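**Tablecloth keeps creeping and creasing on a work table**

**plirngate_pete**

The table in our back room is 52 inches long and I keep a plain off-white cloth on it. It drapes over the front and one side. Within a day it has wrinkles all across the top, and the front flap ends up longer than it started. I iron it, put it back, and the same thing happens.

I've tried tape under the corners (left residue) and those spring clips from Trurton, which don't open wide enough for my table edge. What do people use?

**46stitches**

What's the fabric? If it's 100 percent cotton you're going to have creases unless you starch it. Poly blend will lie flatter.

Also, is there anything under it? Cloth straight on a slick top will slide.

**plirngate_pete**

Nothing under it. No label on the cloth, I bought it secondhand in May. How it looks right now, with the wicker basket on it:

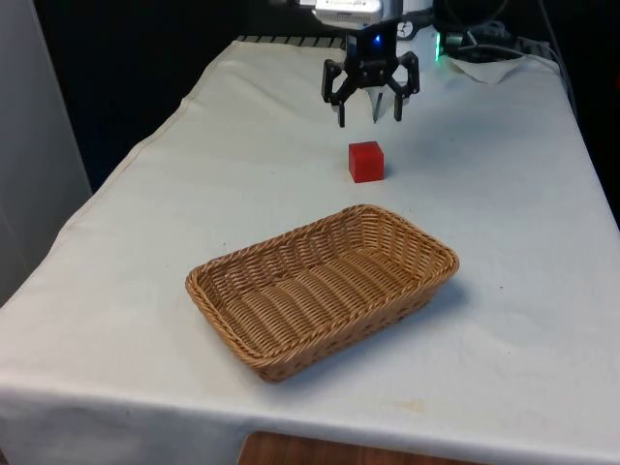

## Replies, page 2

**flukaner_fan**

Those are pretty soft wrinkles. I'd leave it. My concern would be the drop at the front, which goes right across. If you sit there your knees will pull it every time, and that's your creeping.

Get a felt pad and cut it an inch short of the edge all around. Lay the cloth over that. I did mine two years ago and haven't had to straighten it much.

**46stitches**

Disagree on felt. It grabs, but it's soft, and small things don't sit level on it. That little red cube would be fine, but try writing on a sheet of paper. Thin rubber shelf liner does the same job and stays flat.

**flukaner_fan**

Rubber liner stuck to the finish on my mother's table and took a patch off with it. I won't put it on anything varnished.

**oldlinen**

Depends on the table. Liner is OK on laminate, felt on wood.

For the basket, check the bottom. Wicker snags, and if you slide it toward you it drags the cloth along. Lift it, or glue felt dots on the underside. I put 6 on mine.

**plirngate_pete**

Table is varnished wood, so felt it is. I do slide the basket, now that you mention it. Didn't think of that.

Is it worth hemming the front shorter while I'm at it?

**46stitches**

Wash it first, hot, then measure. Secondhand cotton may still have some shrink left in it. I'd leave a drop of 6 inches at the front.

**oldlinen**

6 is short for a drop. It'll look like a place mat. I'd go 8 or 9 and put drapery weights in the hem. Yurchenko sells them on a tape you can sew straight in.

**plirngate_pete**

Ordered the felt. I'll wash the cloth this week and measure again before I cut anything.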